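Chapter 4

Goods In, Goods Out: The Work of a Warehouse

Aims of this chapter

When you have read this chapter you should be able to:
explain why firms hold stock, and what it costs them to do so;
describe the path of goods from the receiving door to the dispatch door;
tell the difference between a reorder level and a safety stock;
discuss how the layout of a building affects the labour needed to run it.

Key terms: buffer stock, cross-docking, goods-in note, lead time, picking, reorder level, safety stock, stock turn.

4.1 Why stock is held

In the previous chapter we followed a purchase order from the buyer's desk to the supplier. We now turn to the place where the order arrives. Almost every firm that makes or sells physical goods must keep some of them in store, and the store must be paid for. Rent, heating, insurance and wages fall due whether the shelves are full or half empty. Money spent on stock cannot be spent on anything else until the stock is sold.

Firms accept these costs for several reasons. Demand is uneven: a garden supplier will sell more hosepipes in July than in the rest of the summer put together, yet its manufacturer prefers to produce at a steady rate. Supply is uncertain, and ships, lorries and harvests may all be late. There is also a saving to be made by ordering in bulk, although this saving is often smaller than managers suppose once storage has been charged against it.

The balance between these pressures differs from trade to trade. A bakery may hold flour for a few days and finished bread for a few hours. A maker of spare parts for farm machinery may hold some items for years, knowing that a customer who needs one will need it at once.

4.2 The building

Early warehouses were built upwards, close to docks and railways, where land was dear. Goods were raised by hoist and moved across each floor by hand. The modern warehouse is usually a single-storey building on the edge of a town, with a level concrete floor, wide doors and few internal walls. Height is still used, but it is used by racking and not by floors.

The position of the doors decides a great deal. Where goods enter and leave on the same side, vehicles share one yard and staff can be moved easily between the two tasks. Where they enter at one end and leave at the other, traffic flows in one direction and there is less crossing of paths, but every item must travel the full length of the building. Work tables for checking and repacking are commonly set close to the doors, and the choice of equipment placed on them will depend on the weight and variety of the goods.
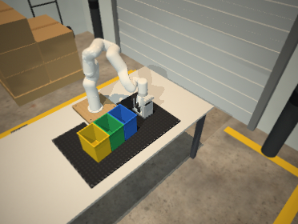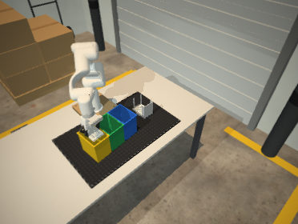
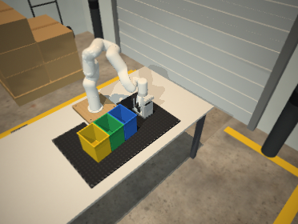
Figures 4.1 to 4.3. Computer-rendered views of a robot arm at a long table, with a large grey door beyond.

Floor space near the doors is therefore the most valuable in the building, and it should be given to the goods that move most often. Slow-moving lines can be placed at the back or on the upper levels of the racking. This principle is simple to state but is frequently neglected, as the pattern of sales changes and the pattern of storage does not.

4.3 Case study: Peltonen at Pallanberg

Peltonen is a wholesaler of kitchenware with a single warehouse at Pallanberg. It buys from many suppliers, of which the largest is the Daromen pottery. For several years goods were stored by supplier, so that all Daromen items stood together in one aisle. Receiving was quick, but picking was slow: a typical shop order called for a few pieces from each of many suppliers, and staff walked the whole building to complete it.

The firm carried out a review of 366 product lines. Of these, 90 were found to appear in most orders. They were moved to the aisles nearest the dispatch door, regardless of supplier, and the remainder were left where they were. The lead time from Daromen was 2 weeks, and the reorder level for each line was set accordingly.

The change was not free of difficulty. Receiving staff had to learn new locations, and a number of deliveries were put away wrongly in the first month. Peltonen answered this by printing the location on each goods-in note. Its smaller rival, Droltumum, faced with the same problem, chose to keep its old layout and to pick several orders on a single walk. Both methods are examined in section 4.5.

4.4 Receiving

The receiving of goods consists of unloading, checking and putting away. Each delivery should be compared with the purchase order before it is signed for. Shortages and damage must be recorded on the carrier's document at the time, as a later claim may be refused.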